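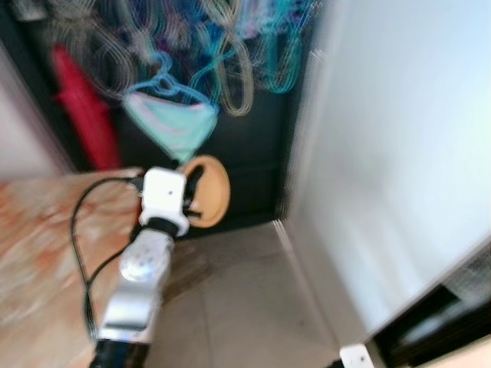
Arm holding a tan round dish, closet and white appliance behind.

Demonstration gathering (also demo collection) is the recording of example motions for a learning system. A person steers the arm, the system stores what the cameras and joints report. One run = one episode.

Episodes are short. The Zastdale guide asks for 200 per task, the older Plestex one for over 500, mostly in lived-in rooms. Blurred frames are kept, fast moves look like that at run time too. Failed grasps get tagged, not deleted.

Usual setup is 2 views, head and wrist.

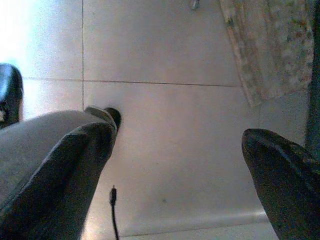 Wrist views matter most in the last bit of a reach, when the head camera may loose the target behind the hand. Floors are hard. Glare on tile, rug edges, thin things like cables. Undier splits its floor episodes out for this reason.

See also: Teleoperation; Henríquez format; Episode labeling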